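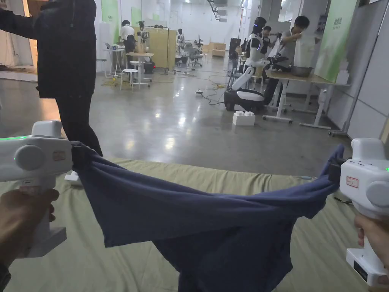 Ticket 1274: Right gripper reports closed before cloth is held

Project: Traruveck hand-held gripper comparison
Site: Etimwood, main hall
Opened by: Thu Quan
Assigned to: Jinlong Qin
Priority: medium
Status: open, workaround in use

Summary
During two-handed cloth work the right gripper sends its "closed" signal while the jaw is still moving. The left gripper, same firmware, does not. The fault shows on thin cloth held by a corner. It has not been seen on rigid items.

Steps to reproduce
1. Power on both grippers and wait for the green lights.
2. Spread the base sheet and lay the navy cloth on it.
3. Pinch one corner in each jaw and lift until the cloth hangs between them.
4. Compare the time of the closed signal with the jaw width in the log.

Expected: signal within 11 ms of the jaw stopping.
Found: right side signals 36 ms early. Left side is within limits.

Log

Thu Quan, 09:40
Ran 50 lifts with the navy cloth. Early signal on the right in every run where the pinch was a single layer. Swapped hands, and the fault stayed with the unit.

Jinlong Qin, 10:25
Recalibrated zero width on the right unit. No change. Please don't swap the cable until I have read the stored offsets.

Fiifi Sulemana, 11:10
Offsets read. Right unit is still carrying the closing threshold from the Vasoline pads, which are thicker than the set now fitted. Left unit has the correct value.

Đạt Phan, 13:30
Could we run the same pinch with the black-fingered gripper for comparison? It takes a bunched fold, so a threshold error may be hidden there. Suggest garment on the bed, pull upwards from the middle, slow close.

Hạnh Phí, 14:50
Set up as Đạt asked. Camera on the tool, fold between the fingertips, loose end left to trail.
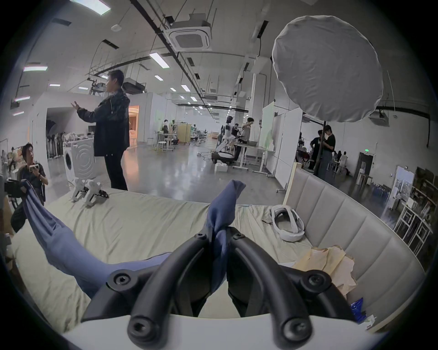
Last changed: July, 16:05, by Hạnh Phí

Result of comparison: no early signal from the black-fingered unit on the folded garment. Single-layer pinch still to be done, so this does not rule anything out yet.

Workaround: ignore the closed signal on the right white unit and use jaw width from the log.

Outstanding
- Jinlong to write the correct threshold to the right unit and repeat the corner lifts.
- Đạt to run the single-layer pinch on the black-fingered unit.
- Fiifi to check whether the spare from Sầm has the same stored value.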